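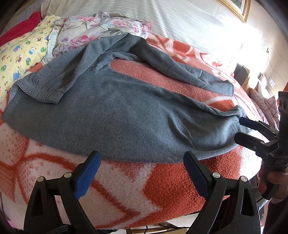 To: Clerkent Residences, Household Services list
From: Iona Nisbet, Household Services, Clerkent Residences
Date: 2020-05-28
Subject: Re: Folding of fleece garments and return to rooms

Dear colleagues,

I am replying to the message from Tihomir Vukadinović at Bincombe, which is quoted in full at the foot of this one. As several of the points he raises apply equally at Matheson and Rundari, the reply is going to the whole list. Please place a copy in the laundry binder at each building. It replaces the page headed "Outerwear and heavy tops" that was circulated in April.

1. Where garments may be folded

Staff may fold a resident's clothing on the resident's own bed, provided the bed has been made and the resident has agreed. The April page stated that all folding was to be done at the laundry room table. That wording was intended for sheets and towels and should not have been extended to personal clothing. A fleece top carried folded from the basement to the third floor at Bincombe will often need to be folded again on arrival, and the second folding may as well be the only one.

The bed does not have to be stripped or cleared. Pillows, quilts and cushions belonging to the resident are to stay at the head of the bed where the resident keeps them. If there is not enough open blanket to lay the garment out at full width, use the top of the dresser or take the garment back to the table. Personal bedding is not to be moved to the floor or to a chair for this purpose.

2. Sweatshirts and other fleece tops

The method below is the one in use at Matheson and is adopted for all four buildings.

Check that the garment is dry at the ribbing. Cuffs and the bottom hem hold moisture well after the body feels dry, and a turned-back cuff hides it. Unroll each cuff and press it between finger and thumb.

Lay the garment face down with the neck toward the pillows. Draw both sleeves out to the side and smooth the body from the centre outward with the flat of the hand. Fleece does not hold a crease in the way that shirting does, so there is no need to chase every ripple. It is enough that the back is flat and the side seams are straight.

Bring one side in by a third of the width, with its sleeve, and lay the sleeve down the length of the body. A sleeve left bunched across the shoulders makes a ridge that will tip the whole stack. Repeat with the other side. Fold the hem up to the middle, then fold once more to the collar. The finished piece should be no more than 20 centimetres deep from front to back, to suit the shelves at Bincombe and Rundari. The Matheson shelves are deeper and will take it without difficulty.

Hooded garments are folded in the same way, with the hood laid flat over the back before the first fold.

Any garment weighing more than 700 grams when dry is to be hung or shelved singly. A kitchen scale is kept in each laundry room. Staff will soon know the usual offenders without weighing them.

3. Folding on plush or long-pile blankets

Tihomir asks whether fleece tops should be kept off plush blankets altogether. They should not, but some care is warranted. The two fabrics grip one another, and a sweatshirt pulled across a deep pile will come up rumpled and may carry fibres with it. Lift the garment and set it down where it is wanted. Do not slide it. Where a blanket is shedding, or where the garment is dark and the blanket pale, spread a clean pillowcase or flat towel underneath first.

A strongly patterned blanket can also make it difficult to see where a hem or sleeve lies, particularly in a bright room. The edge can be found quite reliably by touch. Staff who prefer a plain surface may again use the towel.

4. Pilling

Light pilling is ordinary wear and is not a reason to withhold a garment or to propose that it be replaced. Garments are not to be shaved, combed or trimmed by staff unless the resident has asked, and the request is then to be written in the room book. We have had one complaint on this subject from Rundari, and it was a fair one.

Fleece should be washed inside out, in cold water, and separately from towels and plush blankets. This one change will do more for the condition of the garments than any amount of attention afterward. Fabric softener is not to be used on fleece.

5. Personal blankets, quilts and pillows

The April page referred in passing to "standard bedding". I wish to be clear that residents are not required to use it. Of the 89 rooms across the four buildings, a good many are furnished entirely with bedding brought from home, and the colours and prints are a matter for the residents alone. There is no expectation that a pillow match a quilt, or that either match a blanket. Printed pillow covers, including children's prints, are to be laundered and returned to the same bed with the same care as anything else.

Plush blankets are washed singly, on the gentle cycle, and dried on low heat. High heat will leave the pile coarse and matted and the damage cannot be reversed. Shake the blanket once halfway through drying and again at the end. Printed quilts and covers with a pale background are to be washed apart from anything red for at least the first three washes. If staff do not know how many times an article has been washed, it is to be treated as new.

6. Labels

Tihomir has asked where a label should be sewn on a garment with no tag at the neck. The place is the inside of the bottom hem, at the left side seam. Labels should not be put on the cuff, where they scratch. Clerkent will supply a further roll of labels to Bincombe, and the other buildings may write to me if their own supply is low.

On the matter of unlabelled items, the list Tihomir attached shows 23 garments now waiting on the Bincombe shelf. Please set them out in the lounge for residents to look through, and leave them there until the end of the following month. They should be laid out open — residents recognize a sweatshirt far more readily by its front and sleeves than by the edge of a folded pile. Items not claimed are to be returned to the shelf and must not be given away without a word from this office.

Corrections and questions may be sent to the list. I would ask that questions about a particular resident's belongings be sent to me directly.

Yours sincerely,

Iona Nisbet
Household Services
Clerkent Residences

Tihomir Vukadinović wrote:

> Dear Ms. Nisbet, dear all,
>
> I am writing on behalf of the laundry staff at Bincombe in regard to the page on outerwear and heavy tops. We have tried to follow it and have met with some difficulties, on which we would be grateful for direction.
>
> The page asks that all garments be folded at the laundry table. Our table is narrow, and a large sweatshirt with its sleeves out hangs over both sides. It has been our habit for years to lay such things across the bed in the resident's room and fold them there, and the residents have generally been content with this. May it continue?
>
> If so, there is a question about the blankets. Many residents now have the thick plush kind. One colleague believes that fleece ought never to be laid on them because of lint and pilling. Another has never seen any harm come of it. We should like to have one rule.
>
> The page mentions standard bedding. Two residents have asked me whether they must put away their own quilts and pillows. I told them that I did not think so but that I would ask.
>
> Lastly, we have a number of garments without names, mostly grey and navy tops, which are hard to tell apart once folded. The list is attached. Several have no neck tag on which to sew a label, and we are not agreed on where it should go. We are also nearly out of labels.
>
> With thanks for your attention,
>
> Tihomir Vukadinović
> Laundry, Bincombe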